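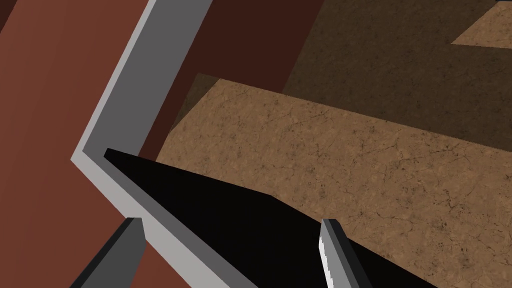
Wrist cam view from the sim, gripper open, nothing in the fingers. Marble tabletop texture on, shadows on.

Ticket 617: policy stalls over the counter in Tang, fine everywhere else
Opened by: Marwan Bitar
Component: Boro sim eval, wrist camera
Status: closed, with one leftover

Hi all, I'm opening this one because I've been staring at it since Thursday and I need somewhere to put my notes before I lose them. Venkatesh, you're on copy because it's your renderer, sorry!

What I was doing: the usual ablation for the Grirkura write-up, wrist camera only against wrist plus overhead. Same checkpoint, same seeds, 300 rollouts per kitchen layout. Wrist-only does fine in Idano. In Tang it falls on its face. The arm comes in over the counter, gets low, and then just hangs there with the fingers open until the episode times out. No error in the log, no collision, no joint limit. It looks like it's thinking about lunch.

What I tried first, in order, so you don't have to:

Re-exported the checkpoint. Same thing.

Swapped the seeds between the two layouts. The stall stays with Tang, so it's the layout and I can stop blaming my seeds.

Checked the camera mount in the robot file. The offset matches between layouts down to the last digit. I really wanted it to be this one.

Turned off the action smoothing (long shot, I know). It stalls a bit more jerkily now.

Then I finally dumped the wrist frames and looked at them, and I should have started there. The one up top is typical. There's a lit stretch of stone, then a diagonal line, then the same stone in really deep brown, and way up in the corner a bit of lit stone again. The black gripper body hides a good chunk of the lower middle too, so the policy doesn't get much clean counter to work with. My guess was that it reads that dark boundary as the edge of the counter and doesn't want to cross it.

Reply from Venkatesh Sastry, 4:10 pm
Could be. Tang got the new key light in January and Idano never did, so the shadows are a lot harder there. Before you go retraining anything, run it with shadows off and leave the texture alone. Then do the reverse, plain color with shadows on. If you change both at once we won't learn anything. Also look at where the boundary is slightly jagged, that might be the shadow map resolution and I can bump it.

Marwan again
OK, ran both overnight, plus your higher-res shadow map as a third condition. All wrist-only, all Tang, same 300 seeds.

Shadows off, stone texture on: stalls nearly gone, I found 4 in the whole batch and they look like plain missed grasps to me.

Shadows on, plain counter: still stalls, a little less often. So the veins and specks aren't helping but they're not the main problem.

Shadows on, texture on, sharper shadow map: no difference I'd want to defend in a paper. The edge is prettier, I guess?

So I'm pretty comfortable saying it's the shadow. What I can't say is that the policy "thinks" it's an edge, that's me telling a story about it. Venkatesh asked for a saliency map and I did make one, but it lights up on the fingers in every single frame and I don't trust it enough to attach.

Fix for now: I added light direction and shadow strength to the randomization and fine-tuned for 6 epochs from the same checkpoint. Tang wrist-only is now in line with Idano. I reran Idano too, to be sure I hadn't broken it, and it's the same as before.

For the write-up, this does change the result. The old table made the overhead camera look like a huge win in Tang, and a good part of that win was just the overhead view not caring about the shadow. I'm going to report both versions side by side and put the lighting condition in the row label. Please shout if you think that's overkill.

Reply from Venkatesh Sastry
Not overkill, do it. I'd put the plain-counter run in the appendix as well. Keeping the sharper shadow map off by default, it costs render time and bought us nothing.

Marwan again
Done, appendix has it. Closing this. The leftover is porting the January light to Idano so the two layouts match, and I've opened that separately and assigned it to Venkatesh (sorry again).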